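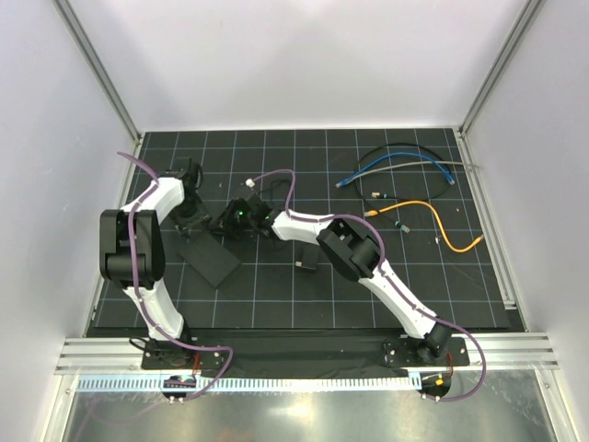 4.2 Picking the right end of the cable

I'll admit this part of the work started as an annoyance. Early versions of Walora were pretty good at grabbing a cable and pretty bad at grabbing the end I wanted. Ask for the loose end of a patch cable and the policy would go happily for whichever connector was closest to the gripper, including the one already sitting at a port, and then tug. Two plugs on one cable look the same from above (same boot, same clear tip), so a detector that only knows "plug" has nothing to go on. What tells them apart is where the cable between them goes and what each end is next to.

So I split the problem in two. The first half, which I call end assignment, decides which visible connectors belong to the same cable and which of them are free. The second half is the grasp itself, and it's nearly unchanged from Section 3. The assignment step is handled by a small module called Tô, which takes the overhead view and the wrist view and keeps a short list of candidate ends, each with a score for "free" and a score for "same cable as end k". Tô never moves the arms. It just passes its favourite candidate along, and the policy does the rest.

I tried doing it all from the overhead camera first, and I really wanted that to work, as it would have saved me a calibration every time a wrist got bumped. It's fine for the long run of a cable. It's much weaker at the ends, where a plug near a port and a plug pushed into a port can differ by a few pixels, and where an elbow joint is quite happy to park itself in the way. The wrist view has the opposite trouble: lovely detail on the connectors, but half the cable may be out of view and the fingers cover a good chunk of whatever is underneath them. Using both was less elegant than I'd hoped and a lot more useful.

Training data came from Tedari, our set of 497 teleoperated episodes, minus 28 that I held out before looking at anything. Nhi Vũ labelled the ends by hand, one keyframe per episode, and we then propagated the labels through the rest of the episode with a simple tracker. Whenever the tracker lost an end behind a finger we marked it "unknown" and left it out of the loss. I had been filling those gaps by interpolation, and that was a mistake! The module learned that hidden ends drift slowly in straight lines, and it became very confident about connectors it couldn't see.

The layouts are messy on purpose. I didn't want tidy cables on a bare mat, so a typical one has a network device, its power lead and adapter, a few patch cables in different colours, and whatever loops the cables fell into when they were put down. Crossings are where most of the learning happens. A thick blue cable crossed by a thin black one is easy enough to follow by colour. Black over black is hard, and for those cases Tô leans on curvature: a cable that enters a crossing at one angle should leave it at close to the same angle. The rule breaks down in tight tangles, where I let the score go flat and have the arm move to a second viewpoint before it commits.

Figure 5 gives a feel for what the wrist camera has to work with. One blue connector is at the device, right beside the black power plug, and the other is unplugged on the mat, past a knot of black wire. Both are in view, along with the arch of cable that joins them, so it's one of the friendlier cases. The black Ethernet cable at the far right is less friendly. One of its ends is visible and the rest runs out of view, and Tô should say "same cable as: unknown" for it and leave it there.

Figure 5. View from a wrist camera, with the gripper fingers open in the foreground. Both ends of the blue cable are visible: one at the TP-LINK device on the left, the other unplugged on the right.
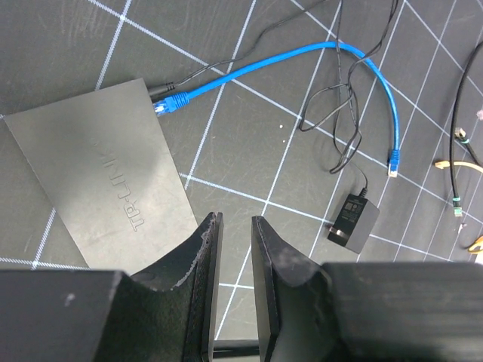 4.3 Trials and what went wrong

I ran 100 trials on fresh layouts at our Skeditden bench, all in August, with a limit of 20 seconds per attempt. An attempt counted as a success only if the gripper closed on the requested end and lifted it clear without shifting the device. I was strict about the second bit, and a couple of otherwise nice grasps were thrown out for nudging the casing.

Most of the failures fell into one family. The assignment was right, the approach was right, and a finger then caught a loop of power cord on the way down. Tô has no idea that thin wire near the target is a hazard, and the policy only half knows it. Adding a clearance term helped on the held-out episodes but made the arm timid on the real bench, hovering until the time ran out, so I've left it switched off for the results in Section 5.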